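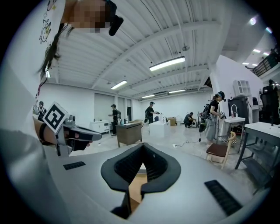
Figure 6. The main hall, looking toward the back wall, with the low cabinet at left and the balcony railing at upper right.

3.2 The hall and its lighting

The second site is a converted warehouse in Weston, used for shared storage and sorting. Like the Kumera site, it was picked for its open plan and its high ceiling. The walls and ceiling are white, and long structural beams cross the ceiling between corrugated panels (Figure 6). Most of the general light comes from rectangular fluorescent fittings. A lower section of ceiling with small recessed lights sits over part of the balcony, which has a dark metal railing.

Light readings were taken at bench height on a grid covering the whole floor, 842 points in all. Each reading was repeated once in November and once at the end of the study, on Feb 17, 2023, with the blinds closed both times. The median level was about 320 lux. Levels fell off toward the side walls and were lowest under the balcony, where the median was 85 lux. Users had told us in the first round of interviews that labels were hard to read there, and the readings agree with them.

The low white cabinet along the left wall is the only fixed storage in the main part of the hall. Small bottles are kept on top of it. In the Kumera hall the same kind of item was stored on open shelves near the centre of the floor, and people walked to them from all directions. At Weston they approach the cabinet from the front and tend to stop there, so a good deal of waiting and talking happens along that wall. We coded this as "standing time" and kept it apart from time spent sorting.

Movement through the hall was recorded by hand on floor plans over 11 sessions. The tall doorway at the left of the back wall drew most of the traffic between the hall and the rear store. Paths bunched together between the doorway and the cabinet and spread out again over the open floor. The right side was used much less, even when the left side was crowded – a pattern also reported in the earlier Sokol survey, although that building had doors on two sides.

We did not change the layout during the study. Two trolleys were moved by users between sessions and their new positions were marked on the plans. The Fistach shelving units planned for the right side had not been delivered when recording ended, and their effect on walking distance is left to the model in Section 4.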